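Folding Day Gallery

Home / Galleries / Laundry and Linens / Folding Day

Hi all, Rosine Joly here again, with another little batch for the laundry corner of the site! After the November swap I had so many messages about folding (who knew?) that I figured the gray knits deserved a page of their own. Gray is my favorite thing to fold and also the most annoying, because every crease shows up, and then in a different light you can't find a single one. I learned to fold on my aunt's bed in Wistonia with five cousins jumping on it, so a big clear tabletop still feels like a luxury to me.

Click any picture to see it larger. Comments are open at the bottom, and I do read them, even the long ones about starch.

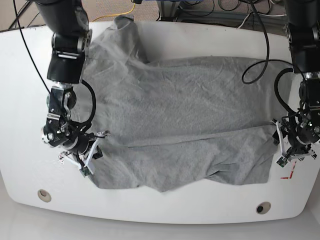
Gray cloth on the big white table, wrinkles and all, with one long fold running across the lower part.

I love this stage, when it's still a heap on one side and nearly flat on the other. My usual way is to get the bulky part sorted before I touch anything else (collar, sleeve, whatever has bunched up), then smooth outward with the flat of my hand. If you fold first and smooth later you just press the wrinkles in, and then you're stuck with them until the next wash. Wavy bottom hems don't bother me much. I tuck them under on the last fold and they go to live in the drawer where they can't embarrass anyone.

And a white table is so good for this! You can see right away where the cloth ends. I used to fold on a gray blanket at home and lost the edges constantly.
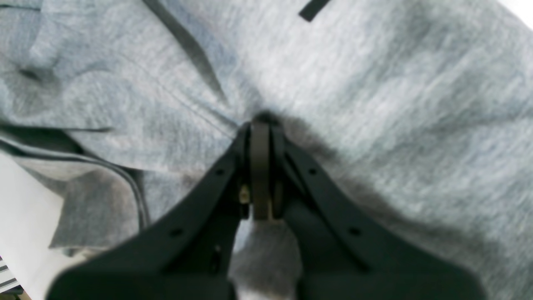 Heathered fabric is really its own little world. The lighter and darker flecks hide lint beautifully, and a fuzzy surface grips itself, so a folded stack stays put instead of sliding off the shelf the way my slippery summer blouses do. It does hold on to creases, though, so I give mine a good shake by the shoulders before it goes anywhere near a table. Two shakes, sometimes more if it came out of the bottom of the basket.

A few of you asked about my drawer setup. I file T-shirts standing up, 13 to a drawer if I'm being good, and the thick knits lie flat on the shelf above. The dividers came from Costico and they're a bit too tall, so the drawer catches when you pull it fast. I keep meaning to trim them down. If you've cut yours, tell me what you used!

Next up is the towel gallery, and after that the fitted sheets, which I have been putting off for 10 weeks now.

Back to Laundry and Linens | Leave a comment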